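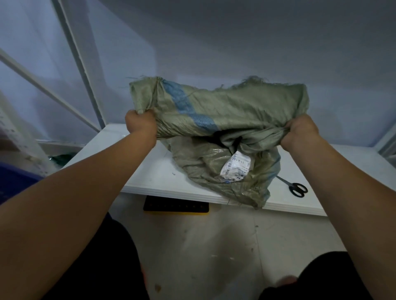 皆さん、こんにちは。新井葵です。今日のテーマは、届いた荷物の袋、特にポリプロピレンの織り袋の再利用です。地味ですよね。でも私、この袋の話なら一晩できます!

(ここで袋を一枚、前の列に回す)

まず開け方から。両手で口の左右を持って、ぐっと横に広げる。中が暗くて見えにくいので、いきなり手を突っ込まずに、広い台の上でやってください。床でやると小物が転がって、あとで泣きます。

次に、ふちのほつれ。裁ちっぱなしの口からは糸がぴんぴん立ってきます。引っぱると織り目ごと抜けていくので、必ずハサミで。3センチ折り返して縫えば、見違えるほどしっかりします。家庭用ミシンで大丈夫、針は太めがおすすめです。

(折り返しの見本を見せる。縫い目の粗いほうを先に)

それから送り状。バーコードや細かい文字の入ったラベルは、捨てる前でも再利用する前でも、住所と名前のところを確認して切り刻むか、塗りつぶす。透明のフィルムがかぶっているときは、端から爪で起こして、ゆっくり、ゆっくりです。

しわくちゃの袋も、台に広げて手のひらでのばし、本を載せて一晩置けばかなり落ち着きます。アイロンは絶対にだめ! 溶けます。私は去年の12月に一枚やりました。

青い線の入った袋は、ぜひ線を見せる向きで裁ってください。斜めに走らせると、これがもう本当にかっこいいんです。ニコラさんはこれで傘入れを作っていて、私も真似しました。

(時間があれば傘入れの型紙の話。なければ飛ばして質問へ)

型紙は受付に置いてあります。帰りにどうぞ。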